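Laminated timber benchtops and the problem of seasonal movement

Timber benchtops made from glued strips have been sold in Australia for decades, and the complaints about them have changed very little. Gaps open at the sink cutout in winter. Ends lift in the first summer after installation. The fault is usually put down to poor timber. In most cases it lies in the fixing, the finish or the moisture content at delivery.

Wood takes up and gives off water vapour until it balances with the air around it. In a coastal kitchen that balance may sit at 12 or 13 per cent moisture content, and in a heated inland house it can fall below eight. Movement along the grain is small enough to ignore. Across the grain it is not, and a wide top fixed rigidly to its cabinets will either pull the screws or split.

Why strips behave better than slabs

A single wide board cut from near the face of the log will cup as it dries, as the growth rings shrink more along their curve than across it. Ripping the board into narrow strips and turning some of them breaks up that tendency. The total change in width is much the same, but the top stays flatter.

Colour is a separate matter. Strips from different logs, or from heartwood and sapwood of the same log, will vary from cream through to brown. Makers who sort for colour charge more for it. Tarkura, which presses tops to order, offers a sorted and an unsorted grade from the same stock, and the two are glued and sanded identically. The unsorted grade hides scratches and small stains better in use.
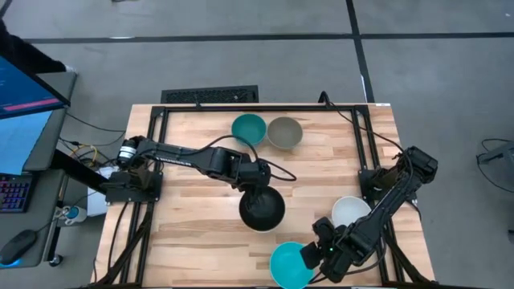
Fixing to the cabinet

Slotted brackets are the standard method. The slot runs across the grain, the screw sits at its centre, and a washer lets the timber slide. Four brackets per cabinet are enough for most tops. The front edge can be fixed through a round hole so that all movement goes to the back, where the splashback covers it.

A top 2000 mm long and 600 mm deep will move very little in length. In depth, a change of four percentage points in moisture content can produce several millimetres of movement in a dense hardwood. The gap at the wall should allow for this and should be filled with a flexible sealant. Grout will crack.

Finishes

Penetrating oils are easy to renew and slow moisture exchange only slightly. Hardwax oils do somewhat better. Two-pack polyurethane is the most effective barrier, but once it is cut through at a worn edge, water gets in beneath the film and the repair involves sanding the whole surface.

Whatever is chosen, both faces need the same number of coats. An underside left bare is the commonest cause of cupping in new tops. Miment supplies its hardwax oil in a tin sized for both faces of a standard island, and the instructions put the underside first. Cutouts and end grain need an extra coat, worked in with a brush before the sink or cooktop is fitted.

Delivery and storage

Tops should be stored flat, on evenly spaced bearers, in the room where they will be used. A week is a reasonable minimum. Leaning a top against a garage wall over a humid weekend can undo careful kiln drying. If installation is delayed, the factory wrap should stay on until the room is closed in and any fresh plaster has dried.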